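Saturday maintenance, or how I finally sorted the Zetik's fingers

April 12, 2025

Right, I promised a post on how I look after the folding cell, and it has only taken me since January to get round to it. Sorry! A few of you wrote in after the Ustik post asking what I do to the thing all week, and the answer is mostly wiping, checking and re-teaching.

The cell is simple enough. One arm, one table, one pile of clothes. I call the arm the Zetik because that's the name of the job it was first set up for, and it stuck. The log says it has done 1,051 picks since I last changed the finger pads, and for the past fortnight it had been getting sloppy on denim. T-shirts fine, towels fine, jeans hopeless.
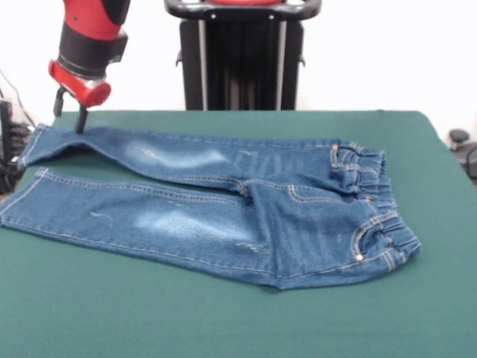 Fingertip at the hem, upper leg.

My first guess was the pads, so off they came. They weren't too bad, a bit shiny at the tips, but I had a spare set from Nouri in the drawer and put those on anyway. Clean the seat first with a dry cloth, do the screws up a little at a time, and then (this is the bit I always forget) run the gripper fully open and closed 16 times before you zero it. I used to do it five times and wonder why the zero had drifted by teatime.

New pads, same trouble. So then I looked at the touch height, and there it was. I'd swapped the table covering over the winter and never measured it again — the new green cloth is thicker than the old one, and the arm was still working from the old number. Thin cotton forgives that sort of thing. Denim doesn't, or mine doesn't.
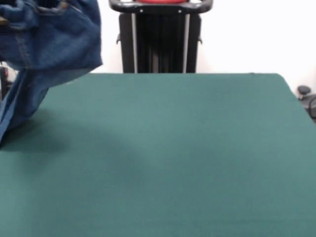 Touch height is easy to teach if you're patient. Jog down slowly over bare cloth, stop when a slip of paper just drags under the fingertip, save it, then do the same at each corner of the table. After that I test the lift, and the lift has its own number, which needs to suit the longest thing you handle. With the bulk of the jeans bunched up high and one leg dangling, the end of that leg is only just clear of the green, and I'd like more room than that before I let it travel sideways. I've put the lift up a notch and slowed the first part of the move, so there's less swing.

While I was at it I went over the cables as well. I wiggle every plug, look for rubbed patches and check that nothing can snag when the arm reaches right across. One tie had gone brittle so I replaced it. The cloth got a going over with the lint roller too, because fluff ends up on the pads and then you're back where you started.
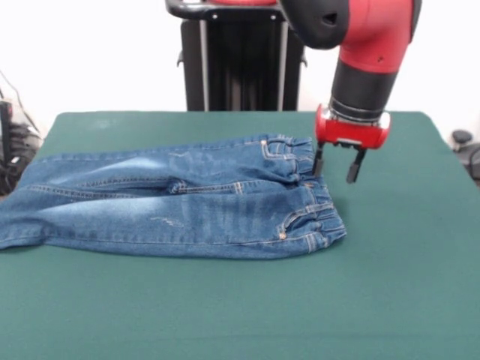
The waistband end is the next job. Elastic bunches up differently every time you lay the jeans down, and one fixed touch point is never going to suit it, so I'm teaching a few and letting the Rakby script choose between them. It's slow going and I've drunk far too much tea over it. The settings file is up to line 754 now (I really must tidy that) and I'll post the waistband section once I've stopped changing it every evening.

If you've got a similar arm and you've found a pad material that copes with both towels and denim, do leave a comment. I'm down to my last spare set.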